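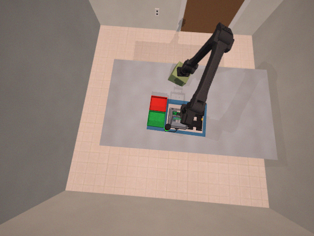

According to Güven Akgül, a placement scheme should be judged by what the host organisations would miss if it stopped, and hours logged by students say little on that point. The remark was made in reply to an earlier draft of this section and has shaped the measures used below.

**Figure 2.** Simulated work surface with articulated arm.

### 4.2 Host survey

The Calovport scheme places second-year students with local charities, schools and advice centres for one term. Records for the period under study cover 1,416 placements. A questionnaire was sent to 80 host organisations in September, and 50 returned it complete. Hosts in the Mansour district were under-represented among the replies, and the results for that district are therefore not reported separately.

Each host rated continuity, supervision load and usefulness to its clients on a five-point scale. Continuity received the lowest mean rating in all host types. Written comments linked this to the term calendar: students left as casework was reaching the stage at which they could handle it alone. Supervision load was rated higher by small hosts than by large ones. The two-term variant tried at Huketti is treated in Section 4.3.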